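Home | Features | Software | Hardware | Subscribe

The Planner That Waits
Bin picking software has long treated the camera image as settled fact. A small group at Derance is writing a planner that asks for a second look. 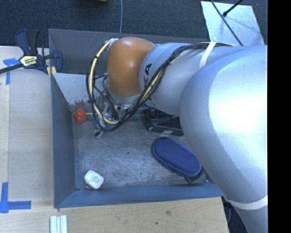 Arm over the test bin at Derance. Cable slack on the wrist side is part of the collision model.

A conventional bin picking stack runs in a straight line. The camera delivers a cloud of points, a detector proposes grasps, a scorer ranks them, and a motion planner finds a path to the best one. Each stage passes a single answer to the next. If the detector is wrong about an edge, the planner has no way of knowing.

Kokell, the planning layer under development at Derance, keeps the uncertainty. Every grasp candidate carries a spread of possible surface positions, and the planner checks its path against the whole spread. When too few of the sampled surfaces leave a clear path, the arm holds still and the planner requests another view.

"Most of our failures were never grasp failures," says Noreen Dolan, who leads the software work. "The fingers closed where they were told to. They were told the wrong place."

The test bin is a metal one with sloping walls, and the walls are the hard part. A dark object on a worn metal floor returns few usable depth points, and a shiny one returns points in the wrong place. Both kinds tend to get merged with whatever lies beside them. Kokell stores the walls as fixed geometry, measured once during setup, so the detector is never asked to find them again. The bin is clamped to the table, and moving the clamp means repeating the setup.

The other fixed cost is the arm's own wiring. Stock robot models describe links and joints and leave out anything strapped to them. Cables and a hose loop around the gripper on this arm, and the loop changes shape as the wrist turns. The group tried simulating it as a chain of short segments. The result was accurate and took too long to compute inside a planning cycle. They replaced it with 13 capsules whose positions are looked up from a table indexed by wrist angle. The lookup is conservative – it blocks some reachable poses near the corners – but it runs at the same speed as the rest of the collision check.

Control is kept separate. Kokell hands over a path with time stamps and a stiffness setting for the last 20 millimeters of the approach. Contact detection sits in the controller, which may stop the arm without asking the planner. After a stop, the scene is marked stale and planning starts over from a new view.

The price is time. A second view adds 2 seconds to a pick, and the planner is limited to two extra views before it must choose another object or report failure. Jinham, which supplies the detector, would like the limit raised. Dolan would like better depth data.

Logging takes up more of the code than visitors expect. Each attempt records the samples, the rejected paths and the reason for each rejection. A replay tool called Nic Aodha steps through them offline, and changes to the scorer are run against stored attempts before they reach the arm. The July build broke replay for nine log formats, and converting the old files is still on the list.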